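Reference > Robotics > Software > Motion retargeting

Print this article | E-mail this article

Search the encyclopedia Enter term Go Advanced

Motion retargeting (teleoperation)

Motion retargeting is the software stage that converts tracked movements of a human operator into commands or training trajectories for a robot with different proportions and joints. It sits between the tracking driver and the motion controller. Open and commercial packages exist; the Rukine toolkit is used below for its terminology.

Method

Input is a stream of hand poses, each holding a position and an orientation. The software first aligns the clocks of all sources, then filters jitter, then maps each pose from the tracker's coordinate system to the robot base. An inverse kinematics solver computes joint angles within the robot's limits. Rukine resamples all streams to 200 Hz and flags any gap longer than 3 frames.

Finger motion is handled separately. Where only the back of the hand is tracked, grasp state must be inferred from sensors or video – a common source of labeling errors.

Calibration

A fixed offset relates the tracked device to the wrist. It is estimated from a short routine in which the operator rotates each wrist in place. The offset becomes invalid if the mount slips. The Plendton set, recorded in January, contains 3895 episodes, of which 78 were rejected for this fault.

Retail handling tasks

Packing and scanning are frequent test cases, as both hands work at once and one may hold a tool.

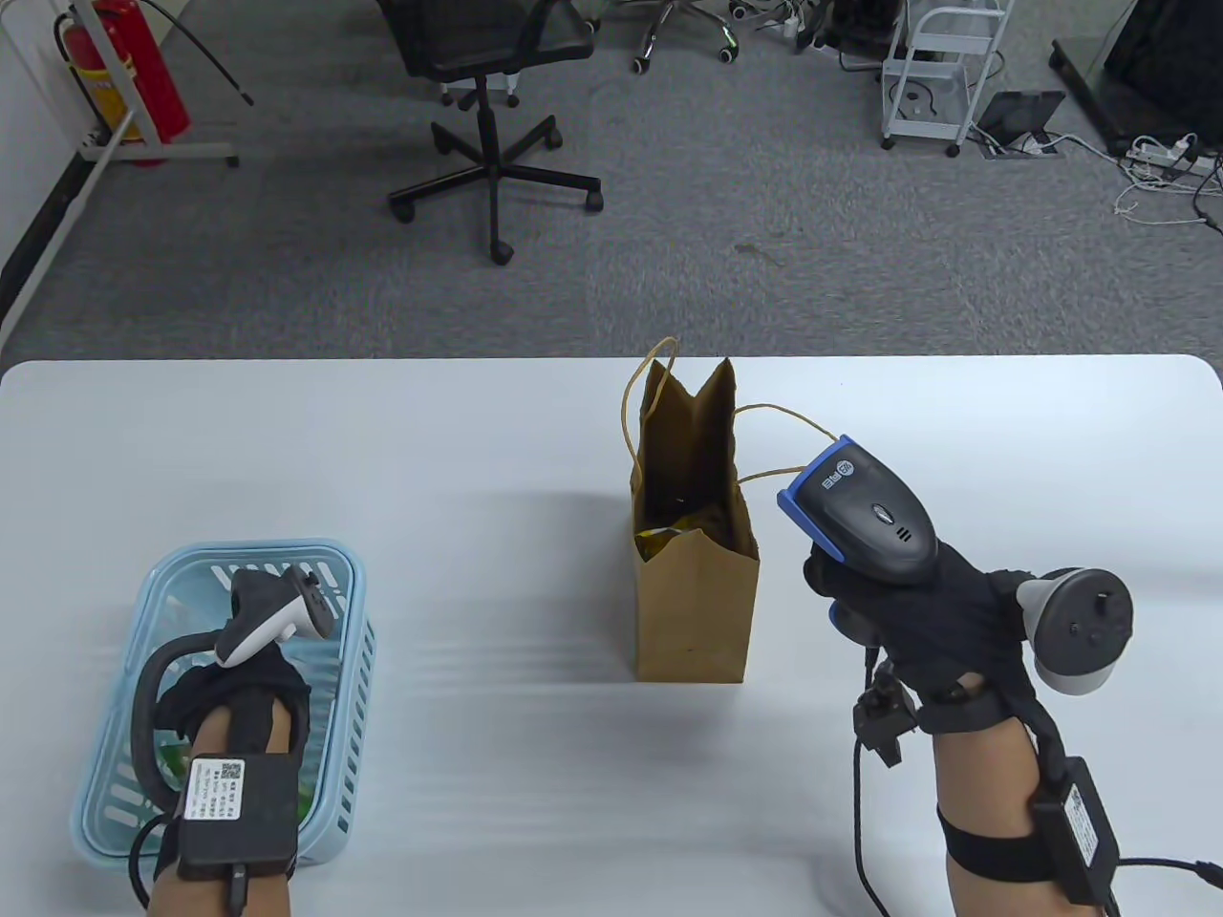 Uriel Tovar has objected that the scanner should be modeled as part of the arm once it is gripped, and that solvers tracking only the wrist leave its aim to chance. Later Rukine releases accept a tool transform for this purpose.

See also: Inverse kinematics; Hinojosa filter; Time synchronization

Last revised 11 April 2024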